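About Ginmont Conflict Monitor

Ginmont Conflict Monitor is an independent publication covering armed conflicts and ceasefire talks. We publish daily updates, territorial control maps and longer reports on front lines that get little space in the general press.

The site was started by Keir Tennant and Alistair Halliday, who had been running separate mailing lists on the same wars and were often checking the same footage. They merged the lists in February and began publishing under one name. The first map had 2 colors and no legend. Our map archive now holds 2,477 entries, and every one of them can be opened without an account.

Our office is in Pisley, on the floor above a print shop.
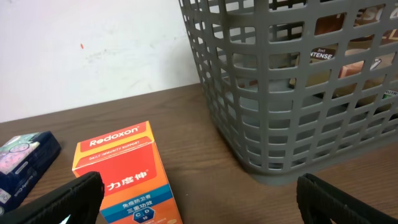 Gray basket on the office table, Pisley.

What we publish

The daily update goes out at 6 p.m. It lists reported clashes, air strikes and changes of control, with the source of each report. We mark a town as having changed hands only when there is footage we can place on the ground, or when both sides say so. Until then it stays on the map as contested, even if that makes us a day or two slower than other outlets.

Weekly reports look at one front in more detail. They usually run between 500 and 700 words and come with a map. Requests for a particular area are welcome, although we can't take all of them.

How we work

Maps are drawn in Steka, a mapping tool Alistair wrote for the site. Keir edits the text and handles contact with local reporters. Many of these reporters ask not to be named, and we don't publish anything that could identify them.

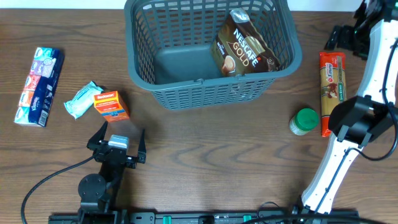 We do not accept money from governments, political parties, armed groups or arms manufacturers. Running costs are paid by reader subscriptions and by a small grant from the Dow Fund, which has no say in what we cover. Subscribers receive the weekly report a day early. Everything else is the same for all readers.

Corrections

If you find an error, write to the corrections desk with the title of the article or the number of the map. Corrected maps keep their original number and carry a note saying what was changed. Old versions stay in the archive.

Reprints

Maps and text may be reused for noncommercial purposes with a credit to Ginmont Conflict Monitor. For commercial use, please contact us first and allow a few working days for a reply.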